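1/ Our small theater in Zornness has 40 seats and a water bill that I could not understand. In January I finally read it line by line. I want to share what I learned, maybe it helps other small nonprofits.

2/ The bill has two parts. One is for the water we use. The other is for the sewer, and it is counted from the same meter. So when a toilet leaks, we pay for this leak two times.

3/ Mei-kuen Shih showed me a simple test. Write down the meter number at night, after everybody leaves. Read it again in the morning before the first person comes. Our number had moved by 18 gallons.

4/ Then we put food color in the toilet tanks and waited. In two of them the color came into the bowl without flushing. The rubber flappers were old and hard. A new one costs less than a lunch, and Chin-lung Lui changed both before the rehearsal.

5/ I also asked the water office if they have a rate for nonprofits. They do not. But they forgive one part of the sewer charge after a leak, if you send the receipt for the repair. You must ask in writing. I did not know this for 12 years. 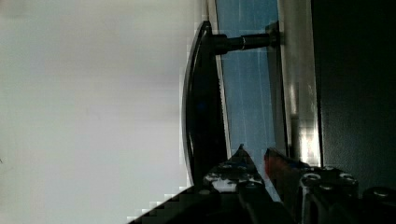

6/ Please keep a copy of your letter and write the account number on every page. My first letter had no account number and it came back to me.

7/ Now we read the meter once a month and write the number in a notebook near the back door. Nayara Vasconcelos takes the summer months, when I am visiting my mother.

8/ Next I want to learn about the outdoor tap, which has no meter of its own. If your group has put a second meter for the garden, please tell me what you paid for it.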